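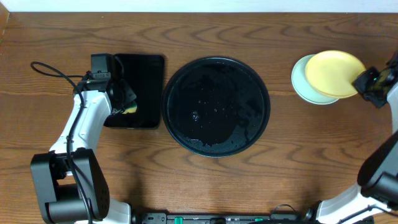

Madeira em tom castanho médio, com veio escuro.

Catálogo > Áudio para palco > Amplificadores acústicos > Nadham 907

Nadham 907 — amplificador para guitarra acústica e voz

O Nadham 907 destina-se a escolas de música, auditórios e salas de pequena dimensão. Dispõe de dois canais independentes, um para instrumento e outro para microfone, ambos com equalização de três bandas e reverberação regulável. O canal de microfone fornece alimentação fantasma.

Potência: 400 W
Entradas: duas, combinadas XLR/jack
Saída de linha: XLR balanceada
Referência: 258-N

A concepção do circuito de pré-amplificação esteve a cargo de Gholamreza Dehghan, do gabinete técnico da Nirkon. O filtro de realimentação é accionado no painel frontal ou por pedal — este último vendido em separado.

As encomendas institucionais devem ser dirigidas ao serviço comercial, com indicação da referência e da morada de entrega. As próximas expedições realizam-se em junho.

Artigos relacionados
Pedal duplo Kimer
Suporte inclinado Ruangrit
Capa de transporte Nadham 907
Cabo XLR Nirkon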